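Keys, Cards and Check-In: How Small Hotels Let People Into Their Rooms
Student project report, Intro to Hospitality, group: Oksana Kostiuk, Ivan Harasym, Felicidad Sarmiento
Turned in 1/23/24 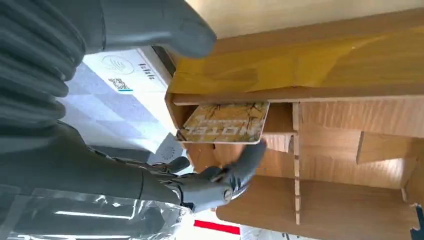
Why this topic. All three of us have worked a front desk at some point (Ivan still does, nights) and the thing guests complain about most is getting into the room. Not the bed, not breakfast. The door. So we wanted to find out what small places use and what the staff think of it.

What we did
Visited two hotels. The Florenley, 48 rooms, downtown, cards since forever. And the Vakulenko, 20 rooms, family place by the river, still on metal keys with the big heavy tag. Talked to the desk people at both, sat in the lobby during check-in, and gave out a short survey to guests. We wanted a third hotel but they never called back.

Florenley
Magnetic cards. Desk clerk Taras Nazarenko walked us through a check-in. Name, ID, deposit, card gets coded, done. Quick when it works. Main headache is cards going dead, guest comes back down with bags and kids and is mad already. Taras said people keep them next to their phone and blame the phone, he isn't sure that's the reason every time. Old cards just wear out too. They get reused until the print rubs off.
Good side: lost card is no big deal. Code a new one, old one stops working. Also late checkout is easy, they change the time at the desk.
Bad side: when the encoder is down everything stops. Happened in March and a manager had to walk people up with the master until it was fixed.

Vakulenko
Metal keys on hooks behind the desk. Owner is Muammer Duman. He likes them because he can look at the hooks and see who is out. Guests leave the key when they go out, so he talks to everybody at least once a day. He thinks thats worth more than a fast check-in and we kind of agree after sitting there.
Problem is lost keys. He has to change the lock, and he eats the cost unless the guest offers. Also someone has to be at the desk late. He lives upstairs so it's him.
He got a sales pitch for a phone app system called Tanoter and said no. Monthly fee, and a lot of his guests are older.

Survey
We got fewer forms back than we hoped, so don't read too much into it. Florenley guests mostly picked "card" as favorite, Vakulenko guests mostly picked "key". People like what they have in their hand I guess. Phone unlock came last at both. Most common comment was about dead batteries. One person wrote "just let me in" and nothing else.
Average wait at the Florenley desk was over 5 minutes in the evening rush. Most of that was ID and payment, the card part is seconds. We expected the opposite.

Problems with our project
Only two hotels. Both visits were in the low season. Felicidad's notes from the first visit got lost so part of the Florenley section is from memory, then checked with Taras by email. Survey question 2 was worded badly, some people answered for hotels in general and some for the one they were in.

What we would suggest
Florenley: throw out worn cards sooner, keep a backup encoder, take payment before arrival if the guest is ok with it.
Vakulenko: keep the keys. Put a lost key charge in writing at check-in so it isnt awkward later. Spare lock cylinders on the shelf.
If we had more time we'd look at the Flovolari, which is switching from keys to cards this year, and ask the same guests before and after.

Who did what
Oksana: Vakulenko interview, writing. Ivan: survey, timing at the desk. Felicidad: Florenley interview, suggestions section. Everybody proofread, sort of.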